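홈 | 기술 | 인터뷰 | 연재 | 구독

인쇄하기 | 이메일로 보내기

"성공률이라는 숫자부터 의심하세요"
휴머노이드 원격조작 학습을 다시 따져 본 누리아 부스타만테 인터뷰

2024년 10월 17일

누리아 부스타만테는 인터뷰를 시작하기도 전에 표 한 장을 내밀었다. 사람이 휴머노이드를 원격으로 조종해 집안일 시범을 모으고, 그 시범으로 정책을 학습시키는 이른바 '모방학습' 실험의 결과표였다. 맨 아랫줄에 굵은 글씨로 성공률이 적혀 있었는데, 그는 그 줄을 손가락으로 가렸다.

"이걸 먼저 보면 나머지를 안 읽게 돼요. 저도 그랬고요."

부스타만테는 스타스데일 연구소에서 평가 방법을 맡고 있다. 그의 팀은 지난 4월부터 보틱이라는 이름의 학습 파이프라인을 재검증해 왔다. 시범 데이터는 504건. 물건을 집어 옮기기, 서랍 근처에서 손 뻗기, 가구 사이로 접근하기 같은 짧은 동작들이다. 처음 보고서를 쓴 쪽은 이 데이터로 학습한 정책이 '가정 환경에서 일반화된다'고 적었다. 그는 이 문장이 마음에 걸렸다고 했다.

"가정 환경이 몇 군데였느냐고 물었더니 방 하나였어요. 책상 하나, 냉장고 하나. 물론 방 하나에서 시작하는 건 당연합니다. 그런데 방 하나에서 얻은 결과에 '가정'이라는 단어를 붙이는 순간 독자는 자기 집 부엌을 떠올리죠." 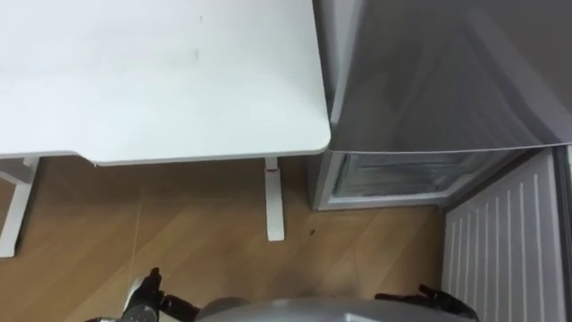
그가 문제 삼는 것은 시험 조건과 학습 조건의 거리다. 재검증 팀은 504건 가운데 186건을 따로 떼어, 로봇의 출발 자세와 물건의 위치가 서로 얼마나 다른지 일일이 비교했다. 대부분은 손바닥 하나 안쪽의 차이였다고 한다. 시험 때 쓴 위치도 그 범위 안에 있었다.

"그러면 정책이 뭘 배웠는지 구분이 안 됩니다. 병을 보고 손을 뻗는 건지, 이쯤 서면 이쯤으로 손을 뻗는다는 걸 외운 건지. 둘 다 성공으로 기록돼요."

팀은 그래서 한 가지를 추가했다. 잡을 물건을 아예 치우고 같은 명령을 내려 보는 것이다. 시험은 15회였고, 그중 4회에서 로봇은 물건이 있던 자리까지 손을 뻗어 손가락을 오므렸다. 그는 이 결과를 부풀리고 싶지 않다고 여러 번 강조했다.

"15회는 적은 수예요. 제가 남의 표본이 작다고 뭐라 하면서 제 15회를 들고 흔들면 우습죠. 나머지 11회는 멈추거나 머뭇거렸으니 시각 정보를 쓰긴 쓴다고 봐야 합니다. 다만 얼마나 쓰는지는 성공률만으로는 모른다, 딱 거기까지입니다."

같은 연구소에서 원격조작을 담당하는 푸리피카시온 이글레시아스는 생각이 조금 다르다. 그는 시범의 폭이 좁은 것은 조종자 탓이 크다고 본다. 사람은 몇십 번만 반복해도 가장 편한 경로를 찾아내고, 그다음부터는 그 길로만 간다. "팔꿈치를 어디쯤 두면 책상 모서리에 안 걸리는지 몸이 알아 버려요. 일부러 다르게 하라는 지시를 받아도 다르게 하는 방식이 또 비슷해집니다." 이글레시아스의 말이다.

두 사람의 의견이 갈리는 지점은 실패한 시범의 처리다. 기존 방식에서는 물건을 떨어뜨리거나 중간에 멈춘 시범을 학습 전에 지웠다. 이글레시아스는 지우는 편이 낫다고 한다. 서툰 동작이 섞이면 정책도 망설이는 버릇을 배운다는 것이다. 부스타만테는 지우더라도 몇 건을 왜 지웠는지는 남겨야 한다고 맞선다. 원래 보고서에는 그 숫자가 없었다.
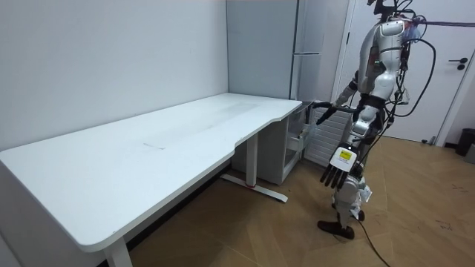
그렇다면 성공률 대신 무엇을 보아야 하나?

"하나로 대신할 수 있는 건 없어요. 저라면 시도마다 시작 조건을 적고, 사람이 개입한 순간을 적고, '성공'의 판정 기준을 시험 전에 써서 잠가 두겠습니다. 기존 기록에서는 병을 집으면 성공인 시험이 있고, 내려놓아야 성공인 시험도 있었어요. 같은 표에 들어 있더군요."

그는 판정 기준 이야기를 오래 했다. 손에 쥔 것과 옮긴 것은 다르고, 옮긴 것과 제자리에 세워 둔 것도 다르다. 보고서를 쓰는 사람은 대개 가장 너그러운 기준을 고르는데, 악의가 있어서라기보다 몇 달을 매달린 일이라 그렇게 보인다고 했다. 재검증 팀은 판정하는 사람을 둘로 늘리고 서로의 기록을 못 보게 했다. 두 기록이 어긋난 시도는 억지로 합의하지 않고 '불일치'라는 칸에 따로 넣었다.

비교 대상도 도마에 올랐다. 원래 보고서는 보틱을 달툼이라는 이전 방식과 견주어 크게 앞선다고 했다. 그런데 달툼은 손가락 제어 주기를 낮춰 놓은 상태로 돌아갔다. 부스타만테가 설정을 맞추고 다시 돌리자 차이는 줄었다. 얼마나 줄었는지 묻자 그는 아직 숫자를 말하지 않겠다고 했다. 반복 횟수가 모자란다는 이유였다.

동료들의 반응은 어땠을까. "처음엔 싫어했죠. 데모가 잘 되는데 왜 찬물을 끼얹느냐고. 데모는 잘 됩니다. 저도 봤어요. 로봇이 병을 집는 걸 보면 저도 기분이 좋아요. 그런데 제 기분은 측정값이 아니잖아요."

병 이야기가 나온 김에 물체의 종류에 대해서도 물었다. 그는 단단한 병은 손가락이 여럿인 손에 비교적 유리한 물체라고 했다. 어느 정도 어긋나게 쥐어도 손가락이 둘레를 감싸 주기 때문이다. 얇은 봉지나 젖은 행주로 바꾸면 같은 정책이 어떻게 될지는 재 본 적이 없고, 재 보지 않은 것을 짐작으로 채우지는 않겠다고 덧붙였다. 이글레시아스는 행주는 자기가 직접 조종해도 어렵다며 웃었다.

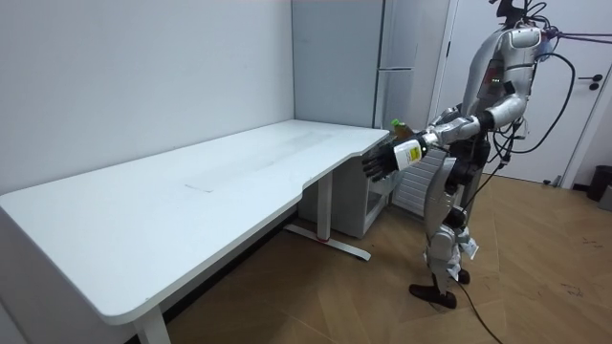 다음 단계: 카마르고에서의 재현

팀은 이제 카마르고에 있는 다른 방에서 같은 실험을 되풀이할 계획이다. 가구 배치도 조명도 다르다. 추가 시범 없이 먼저 시험하고, 그 결과를 공개한 다음에야 새 시범을 모으기로 했다. 순서를 바꾸지 않겠다는 약속을 문서로 남겨 두었다고 한다.

결과가 나쁘면 어떻게 할 거냐고 묻자 부스타만테는 질문이 이상하다고 했다. "나쁜 결과라는 게 뭔가요. 안 되는 걸로 나오면 안 된다고 쓰는 거죠. 제가 걱정하는 건 어중간하게 나오는 경우예요. 그때 사람들이 각자 보고 싶은 쪽을 볼 테니까."

이글레시아스는 조금 더 낙관적이다. 접근 동작은 새 방에서도 통할 것이고, 문제는 마지막 몇 센티미터라고 내다봤다. 부스타만테는 그 예측도 시험 전에 적어 두라고 했고, 이글레시아스는 그 자리에서 메모지에 적어 건넸다.

인쇄하기 | 이메일로 보내기

독자 의견 (4)

회로기판: 물건을 치우고 시험한다는 발상이 좋네요. 우리 랩에서도 해 봐야겠습니다. 솔직히 결과가 좀 무섭습니다.

느린걸음: 15회로 무슨 말을 할 수 있나 싶었는데 본인이 먼저 인정해서 할 말이 없어졌음.

minji_k: 실패 시범 삭제 건수를 안 적는 논문이 너무 많아요. 심사할 때마다 물어보는데 답을 받은 적이 별로 없습니다.

대전사람: 달툼 설정 얘기를 더 듣고 싶습니다. 제어 주기를 일부러 낮춘 건가요, 기본값이 그런 건가요? 후속 기사 부탁드려요.

이전 글 | 목록 | 다음 글 | 맨 위로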